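Progress report for June: Cilterville community room
Prepared by Hường Bùi for the Zikcombe small grants office

Work covered by this report

The grant was for getting the ground-floor room at Cilterville back into regular use. At the start of the period it had been a storeroom for two years, and most of the first half of the month went into emptying it. Old paperwork was checked and either boxed for the archive or shredded. Broken chairs went to the city recycling center. Anything in working order that we had no use for was offered to the Losto center across the street, and they took the two filing cabinets and the coat rack.

The walls were washed and painted with one coat of primer and two of white. The window that would not close has a new latch. We had planned to replace the door as well, but the carpenter said the frame was sound and the door only needed planing and a new hinge. The money set aside for the door has been moved to the furniture line, as agreed with your office by phone.

Spending

The furniture line is now fully spent. Paint and materials came in 300 dollars under budget. I would like to put that toward cable covers and a wall-mounted outlet strip and have attached a short request on the usual form. Receipts are in the shared folder, sorted by supplier. One is still missing, for the window latch, and I have asked the hardware store for a copy.

Use of the room

The room has been open from 9 in the morning since the middle of the month. The Lục reading group has moved its meetings here from the library annex. The sewing class starts next month and has 5 people signed up, with space for 4 more. We have had two requests for evening use, which I have put off until the lighting in the hallway is repaired.

Floor and cabling

The tile floor was the part of the job I was least sure of. It had been under carpet, and the adhesive took longer to get off than the quote allowed for. The cleaning firm came back a second time at no extra charge.

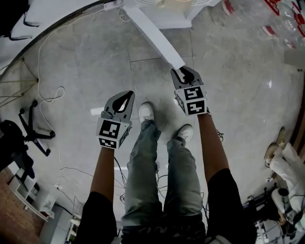
The tiles are light gray with a marble effect and they have kept their polish. The seams are darker than the tiles and I don't plan to have them redone. Cables are still running across the open floor, and a power strip is down there too. This needs to be dealt with before the sewing class starts, as people will be walking back and forth with fabric and chairs. If the request above is approved, the covers can be ordered the same week.

Still to do

Hallway lighting: the electrician has given a quote and we are waiting for a start date.
Window latch receipt: to follow.
Sign for the street door: wording agreed, not yet ordered.

The next report will cover the first month of classes and will include the sign-in sheets.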